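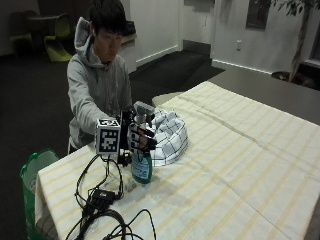
*The spray bottle, the checked cloth and the cream tablecloth, all discussed under item 2.*

# Jastmont House Residents' Meeting: Minutes, June

Held in the downstairs dining room, starting at 7:15 in the evening (we meant 7:00, but the kettle was slow and people were catching up, and it seemed a shame to interrupt). Eight residents present, two apologies received. Rachid Metwally chaired and also wrote these minutes, so please forgive him if his own remarks come out sounding a bit more sensible than they did on the night.

## 1. Minutes of the last meeting

Read and agreed, with one correction. The drawer that sticks is the one to the left of the stove, and it has been sticking for a good deal longer than the minutes suggested. It was rubbed with candle wax during the meeting and slid beautifully for the remainder of the evening, so we are calling that closed.

## 2. Wiping down the dining table

This took up the better part of the meeting, and it was a very good-natured conversation considering how strongly some of us feel about crumbs.

The chair began by saying how much nicer the dining room has felt since spring, and thanked everybody who has been wiping up after themselves at breakfast. Then we got on to the spray. The blue-teal one in the see-through bottle has won most people over. Two residents find the smell a little strong first thing in the morning, particularly if somebody has been generous with it right before the toast comes out, and they asked whether we could go back to plain soapy water. After a long and friendly back and forth we settled on a bit of both:

- Soapy water and a wrung-out cloth at breakfast.
- The spray after supper, with the window open if the weather allows.
- Spray onto the cloth, then wipe. Please don't spray straight across the table while anyone still has a plate in front of them.
- Turn the nozzle to the off position if it has one, and stand the bottle upright when you put it away.

The bottle lives on the second shelf of the pantry. It has been turning up on the windowsill, on the piano and once in the bathroom upstairs, and while we all understand how that happens, it does mean the next person spends five minutes hunting for it.

**Cloths.** The white cloths with the navy check are for the table. The plain ones are for floors and shoes and anything muddy. It was pointed out, quite fairly, that once a cloth has been scrunched up and left in a heap it doesn't dry well, and by the following day it smells of pond. So please shake it out and hang it over the rail by the back door when you've finished. We have 6 checked cloths at present, and the feeling was that this is plenty if they get washed on the regular hot wash instead of waiting for a full load.

**Tablecloth.** The cream one with the pale yellow stripes was much admired. There was a question about ironing it, because the fold creases show when it first comes out of the cupboard. Several of us said we had never noticed, and several others said they notice every single time. It was agreed that anybody who would like to iron it is warmly encouraged to, and that anybody who wouldn't can lay it as it comes. We also agreed to roll it around a cardboard tube for storage, if somebody can find a long enough tube. Rachid thinks there may be one behind the wardrobe on the landing and will look.

The table underneath still has its old ring marks, so the cloth stays on at mealtimes and comes off for jigsaws.

## 3. Refills and shopping

We buy cleaning things from Nurmi on Flomgate Street, and everyone is happy to carry on doing so. The shop will fill our own containers if we bring them in clean and dry, and this works out cheaper and saves a lot of plastic going into the recycling. The house kitty stands at 3000 after the spring collection, and it was agreed that sponges, dish soap and refills can all come out of it without asking first. Please put the receipt in the blue tin. If you forget the receipt, a scrap of paper with the amount and your initials is perfectly fine.

Somebody wondered about trying the Rurkon hand soap again. Opinions were divided and we ran short of time, so it's carried over.

## 4. Supper rota

The rota now runs in pairs, one cooking and one clearing, with the clearer also doing the table. Swaps are fine as long as they're written on the sheet by the fridge. Big thanks were given for the lentil soup, and for the rhubarb cake that appeared afterward with no name attached to it.

## 5. Any other business

The bulb over the sideboard has gone and needs replacing with a warm one, please, as the last one made dinner feel like a dentist's office. The chair with the wobbly back leg has been put in the hallway and shouldn't be sat on until it's been glued. The spare key is back on its hook.

## To do

- Look for the cardboard tube: Rachid
- Label the cloth rail "table" and "floors": Rachid, with whoever has nice handwriting
- Refill run to Nurmi before the end of June: open, please sign up on the fridge
- Hand soap: next meeting

Meeting closed at 8:40, and most of us stayed on for tea.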